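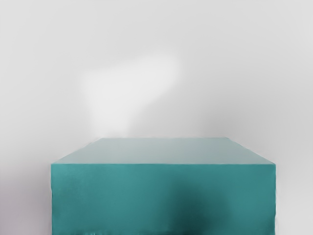

Prüfliste Lager und Packbereich, Halle Zeltska
Begehung: Montag, 4. Juni
Prüfer: Dehua Kong
Begleitung: Ximeng Qin

1. Palettenregale
Belastungsschild vorhanden und lesbar: ja
Zulässige Fachlast: 2.000 kg
Ständer ohne Verformung: nein
Kommentar: Eckständer an der Zufahrt auf der Gangseite eingedrückt. Das betroffene Feld ist bis zur Bewertung durch die Firma Dollon zu entlasten und zu sperren. Rammschutz nachrüsten.

2. Sicherungsstifte der Traversen
Vollständig: nein
Kommentar: Regalzeile Nord, zweite Ebene, ein Stift fehlt. Wurde während der Begehung ersetzt. Keine Ersatzstifte mehr im Bestand – Nachbestellung durch Qin.

3. Verkehrswege
Mindestbreite eingehalten: ja
Bodenmarkierung erkennbar: teilweise
Kommentar: Markierung vor Tor 2 abgefahren. Erneuerung bis September. Die Schwelle zum Packbereich ist weiterhin nicht gekennzeichnet, siehe Vorjahresprotokoll.

4. Stapelung von Hand

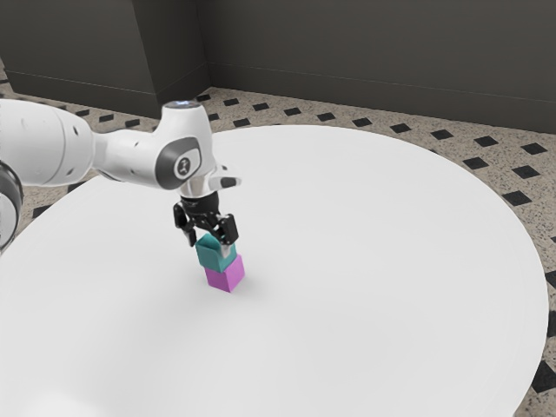

Für die Bodenstapel im Packbereich gilt die interne Anweisung, nach der gleichartige Behälter kantenbündig und höchstens in drei Lagen gesetzt werden. Mischstapel aus Pikeo-Boxen und Kartonage sind unzulässig. Ein Stapel aus zwei Elementen, wie der türkisfarbene Würfel auf dem magentafarbenen, ist ohne zusätzliche Sicherung erlaubt, sofern das untere Element vollflächig aufliegt. Bei der Begehung überragte ein Stapel an der Packstation die zulässige Höhe um eine Lage. Er wurde sofort abgetragen.
Bewertung: geringer Mangel

5. Feuerlöscher und Fluchtwege
Prüfplakette gültig: ja
Ausgänge frei: ja
Kommentar: Löscher am Ladeplatz durch abgestellten Hubwagen verdeckt. Abstellverbot am Boden anbringen.

6. Leitern und Tritte
Sichtprüfung: ohne Befund
Kommentar: Leiter Tang, Inventarnummer 1024, Gummifuß abgenutzt, noch zulässig. Erneute Kontrolle in 20 Tagen.

Gesamtbewertung: bedingt in Ordnung. Punkt 1 vor Wiederbelegung des Regalfelds abschließen und schriftlich an Kong melden.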